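September 25, 2025

Travel spend log, Tustden delegation to Hirora. Carrying on from the August pages.

Where we'd got to: council statement says the trip was done "at minimal cost to the taxpayer". Statement gives one total, no breakdown. We want to know what is in the total and what isn't. Not whether they should have gone, keep out of that, somebody always drags us into that.

Started with the published payments file. Threshold for publication is £500, so anything under it never shows up as its own line. Knew this already but had forgotten how much it matters for travel. A dinner under the threshold is invisible. A taxi is invisible. Three taxis on one invoice might not be. So the file will undercount by default and the undercount isn't anybody being sneaky, it's just where the line is drawn. Must say this high up in the write-up, not in a footnote.

Searched on Hirora first. Hardly anything. Then searched on Sheikh (the booking agent) and got far more than I wanted, as Sheikh does all the council's rail tickets too. Had to pull rail out by cost centre. Cost centre codes changed at the start of the finacial year so the same thing has an old code and a new one. Matched by hand. Slow. Matching table is in the shared folder, please don't sort it, the order means something.

Hotel: invoice says £340 a night, per room. The statement says "modest accomodation". Not going to argue about modest. But the council's own travel policy has a ceiling and you're meant to get sign-off to go over it, and I can't find the sign-off. Might exist. Might be an email. Asked for it, no answer yet.

Flights are the awkward bit. Statement makes a lot of the leader flying economy. Invoice does show economy outbound. Return leg is a separate booking, different reference, fare class field left blank. Don't guess. Have written "class not stated" in the sheet, and somebody had put "probably business" in the cell next to it, which I've deleted. If you did that, no. We say what the paper says.

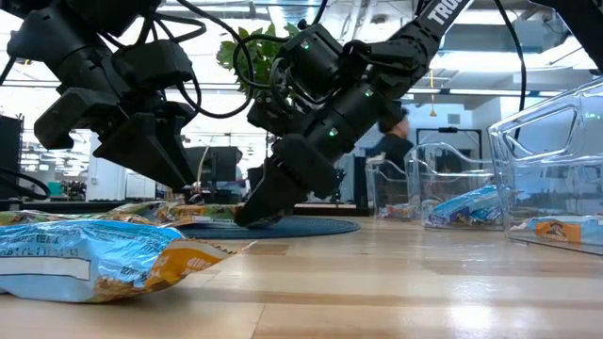 Next thing, the host side. Hirora's city office paid for some of the ground costs, that much is in their own council minutes. Gifts and hospitality register at Tustden has one entry for the whole trip, a dinner, value given as £700 for the party. Nothing for cars. Nothing for the boat tour, which was in the local paper. Either the boat tour was on the Tustden bill, in which case where is it, or it was hospitality, in which case it should be on the register. Or the value was below what has to be declared. Need to check the rule per head vs per event. I always get this the wrong way round.

Checked. It's per head, from one source, and repeated gifts get added together. So the boat plus the dinner plus the cars, if all from the city office, ought to be added up for each councillor. Register doesn't do that. Not proof of anything, could be officers filled it in for them off a template.

There were 2 delegations, this confused me for most of the morning. A small advance visit by officers and then the proper one with the leader. The statement's total covers the second only. You can make it match to the penny if you leave the advance visit out. So the number isn't wrong, it's a number for part of the thing. How to word that fairly? Try:

"The published total is accurate for the main visit. It does not include an earlier visit by officers to prepare for it."

Flat enough I think. Leave it there and no adjectives.

Staff time not in either. Nobody ever counts staff time. Our method says leave it out and say we left it out. Sticking to method.

Comparison. Plokcombe sent people to the same trade week, similar sized council, and they publish a full trip sheet afterwards with every line on it incl. the small stuff. Useful as a guide to what a complete sheet looks like. Less useful as a price comparison, they booked later and stayed further out. Had drafted a chart with the two side by side. Now think the chart is a bad idea, people will read it as a league table. Sent the draft over to their finance desk anyway so they could check their own figures before we use them.

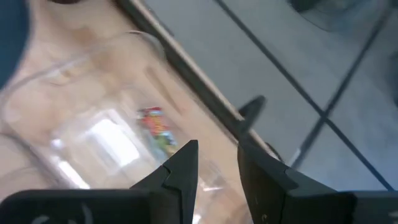 Plokcombe wrote back that the figures are right but the chart is unfair to Tustden, which surprised me. Their point: their own sheet leaves out the conference fee, paid out of an economic development grant and reported elsewhere, whereas Tustden's total has the fee in. So we'd be comparing a total with fee against a total without. They also said the trip sheet was brought in after a row over an earlier visit and that officers grumble about filling it in, but please don't quote that. Fine, won't.

So chart is out. Table instead, one row per type of cost, and a "where reported" column. Conference fee gets its own row for both. Ask them for the grant report reference.

Also they use the exchange rate on the day of payment and Tustden uses a monthly rate. Small difference, but note it under the table.

To do, in no order
- chase Tustden for hotel sign-off and for fare class on return leg
- ask the agent? Sheikh won't talk to us without the client's say so. Ask Tustden to give it
- FOI for the officers' advance visit, all costs, including under threshold. Word it tightly, last one came back refused on cost limit and it was our own fault for asking for "all correspondance"
- reread Hirora minutes, the translated copy is rough in the section on vehicles. Get it looked at properly before we rely on it
- redo matching table with old and new codes in seperate columns
- right of reply letter. Give them a proper stretch to answer, last time was too tight and they were cross, with reason

Version in the folder called FINAL is not final. Use the one with today's date on it.

Boat tour still bothering me. The paper's report says councillors were "treated to" it but doesn't say by whom. Will ring the paper tomorrow.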